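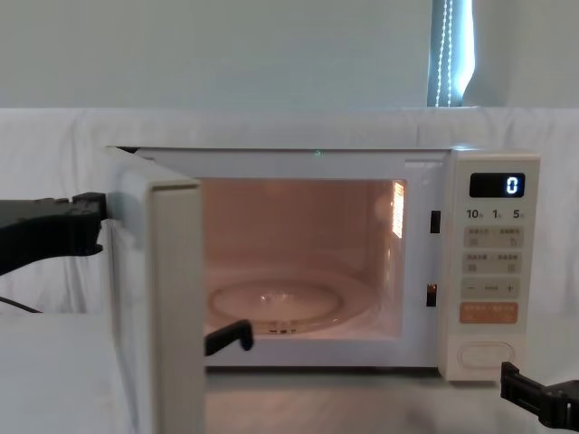
Poste de manipulation, micro-ondes ouvert, pinces gauche et droite.

Technicien ou technicienne sûreté et essais, robotique à deux bras
Morkell, site d'Odavcombe. CDI, temps plein, prise de poste en mars.

Nos robots savent ouvrir une porte de micro-ondes. La refermer leur réussit moins. Sur les 1166 cycles de la campagne Marwat, 182 se sont terminés en arrêt d'urgence, et 117 de ces arrêts portent la même mention au journal : « effort anormal, bras gauche ». Le logiciel est poli. Dans l'atelier, on dit qu'il a voulu emporter la porte.

En janvier, le bras gauche a continué à pousser sur une porte arrivée en butée. Le seuil d'effort avait été relevé pour un autre essai, puis oublié à cette valeur. Une charnière a cédé, le plateau en verre a fini par terre, et l'arrêt automatique s'est déclenché après le bruit. Pas de blessé, mais un opérateur se trouvait plus près du poste que la consigne ne le permet. Les essais sans surveillance sont suspendus depuis, et nous recrutons.

Ce que vous ferez
Reprendre les journaux de Marwat et reclasser les arrêts par cause (la catégorie « divers » est devenue notre plus belle réussite).
Fixer les seuils d'effort et de vitesse de chaque bras, et tenir le registre de leurs modifications.
Vérifier les arrêts d'urgence avant chaque série, y compris celui que tout le monde croit branché.
Revoir le passage des câbles près des portes et des charnières.
Rédiger des fiches d'incident lisibles par quelqu'un qui n'était pas là.
Dire non aux ingénieurs, par écrit si nécessaire.

Votre profil
Bac+2 ou Bac+3 en automatisme, mécatronique ou maintenance, ou parcours équivalent. Au moins 3 ans passés près de machines qui bougent. Vous lisez un schéma électrique et vous écrivez assez de Python pour trier un journal. Une habilitation électrique à jour est demandée. Quelques mots de japonais seraient un plus — « 10分 » et « 5秒 » ont déjà fait l'objet d'une réunion.

Conditions
Journée de 8 h 30 à 16 h 30, sans astreinte. Deux déplacements par mois à l'atelier de Dirkcombe, frais remboursés. Chaussures de sécurité fournies, mutuelle, cantine correcte. Le micro-ondes de la salle de pause n'est pas robotisé et le restera.

Pour postuler
CV et une page racontant une panne que vous avez mal diagnostiquée la première fois, via le formulaire du site, référence Marwat. Les lettres de motivation sont facultatives. Entretien sur place, suivi d'une heure au poste d'essai, bras hors tension.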